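Vemstead countertop grill, six weeks in

I bought the Vemstead because our old stovetop grill pan had warped and because the box made a lot of promises. Burgers in four minutes. No smoke. Wipes clean. I have owned enough kitchen gadgets to know what those promises are usually worth, so I kept the receipt. 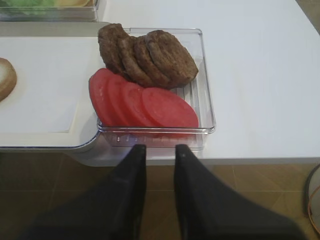
The first thing to say is that it's big. It eats up most of the counter between my sink and the stove, and at 228 dollars I expected something I would want to leave out. The lid is shiny for one evening and then it's fingerprints. The cord is short. If your outlets are behind the toaster like mine are, plan on moving the toaster.

Heat. The dial goes from 100 to 700, which sounds like a pizza oven. I put an oven thermometer on the plate, turned the dial all the way up, waited twenty minutes and got 384. I tried it again the next night with the lid closed the whole time and got a little more than that, but never anywhere near the top number. Vemstead's customer service wrote back that the dial "reflects element temperature." Fine, but I don't cook on the element.

To be fair, 384 is enough to brown a burger. It browned them pretty well on the back half of the plate and less well on the front half, and after a while I learned to swap them around halfway through. Four minutes is a fantasy unless you press your patties paper thin. Mine took nine, and that's with the lid down, which steams them some. You lose the crust you would get from a plain cast iron pan on high.

Smoke: yes, there is smoke. Less than the old pan made, I'll give them that. The drip tray catches most of the fat before it can burn, and it's the one part of the design where I think somebody cooked a real dinner on the thing before selling it. It slides out from the front without a fight. It also slides out when you bump it with your hip, so watch that.

Cleaning is where I got annoyed. The plates do come off, but the clips are stiff and you have to wait for everything to cool, by which time the grease has set. The booklet says dishwasher safe on page two and "hand wash recommended" on page eleven. I went with hand washing. The coating still looks okay, with one faint scratch I can't explain. Ask me again next year.

Other things I cooked on it: zucchini (good), chicken thighs (good but slow), frozen hash browns (stuck, even with oil), grilled cheese (better in a skillet). Salmon was fine once I turned the dial down to the middle and ignored the chart in the booklet, which would have turned it to chalk.

I also borrowed my sister's Sivon for a weekend to compare. It's smaller and uglier and the lid rattles, but it heated more evenly and it was ready sooner. Her plates have lost some coating in one corner after two years, so I'm not going to call it a great machine either. For two people I would pick the Sivon. For a family, the bigger Vemstead plate does save you a second round, and I admit that counts for something when people are hungry.

The "Smart Sear" button. I have pressed it many times. A blue light comes on. My thermometer showed no change and neither did the food. If you own one and have worked out what it does, leave a comment.

Would I buy it again? Not at full price. At half that I'd think about it. It cooks dinner, it takes up a lot of room, and a heavy pan does most of the same jobs for a lot less money. I missed the return window by three days, so it's staying – probably on the low shelf in the pantry until next summer.

Two and a half stars out of five. The half is for the drip tray.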